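Kelville Craft Swap, and what I did with all that paper
9/14/23

Hello, lovely people! It's been far too long since I sat down and wrote one of these, and I know a few of you have been asking in the comments whether I'd given up on the blog altogether. I haven't! I've just been up to my elbows in cardstock, and then the kids had a run of colds, and then I had the cold, and you know how it goes.

So the big news is that I finally went to the paper swap at the hall in Kelville. I've been meaning to go since February, when I saw the flyer at the library and stuck it on the fridge under the pizza magnet, where it stayed through three swaps without me getting to a single one. The idea is very simple. You bring whatever you've stopped using (stamps, dies, half pads of patterned paper, ribbon, ink you bought in a colour that looked nicer online) and you put it on the tables, and you take home whatever catches your eye. You do pay a small fee at the door, which covers the hall and a really very good lemon slice.

I took two big bags. One was almost entirely Christmas paper, because every year I buy more and every year I make the same card with the same little green tree on it. The other had my old alphabet dies, a whole lot of brads, and some acrylic blocks that had gone a bit cloudy. I felt quite noble carrying it all in from the car. Then of course I walked out with three bags, so make of that what you will.

The best thing I found was an unopened pack of Zasis alcohol markers in the greys, which I have wanted for ages and could never talk myself into. I'm hopeless with shading, I'll admit it, but greys are so forgiving! I've been using the lightest one to put a little shadow under my stamped images and it makes them sit on the card so much better. If you've only got room in the budget for one marker, I'd get a pale warm grey before any of the pretty colours.

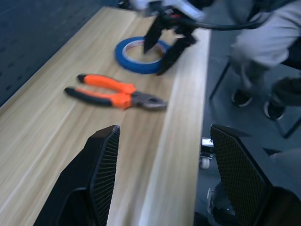
I also came home with a big stack of handmade paper in the softest colours, sort of oatmeal and terracotta and a washed-out blue. The label on the bundle said Huamán and nothing else, and I've looked online and can't find a thing about it, so if anyone recognises the name please tell me. It's thick and a bit furry at the edges, and it does not like being scored. My first attempt cracked right along the fold. What worked in the end was running a damp cotton bud down the line, leaving it a minute, and then folding it gently over a ruler. It also drinks ink, so fine detail stamps come out a bit blobby, but the big leafy ones look gorgeous on it.

With that paper I've made 10 thank-you cards so far, all the same layout, because once I find one I like I'm very happy to stay there. It's a torn strip of the terracotta down the left side, one leaf stamped in dark brown running off the strip, and a small sentiment popped up on foam squares. No sparkle at all! My sister-in-law thought I must be unwell. I did try a version with gold thread wrapped round three times and a bow, and it was pretty, but it wouldn't go in the envelope without a fight, and I've had enough cards come back from the post office for being too fat.

Speaking of envelopes, I've changed where I get mine. The newsagent stopped carrying the square ones, so I've been ordering from a little shop in Wanero that does them in packs of 44, which is an odd number to choose but they're lovely and heavy and the flap gum holds properly. They took a week and a bit to arrive. I got the cream and the kraft, and I wish I'd got more of the kraft.

The next swap is a couple of months off and I'm already putting things aside in a box in the hallway, where everyone trips on it. If you're near enough to come along, do! Bring a sturdy bag and get there early if it's dies you're after, as they go in the first half hour. And if you've got any tricks for stamping on thick, thirsty paper, pop them in the comments, because I still have most of the blue to get through and I'd love to make something a bit different with it.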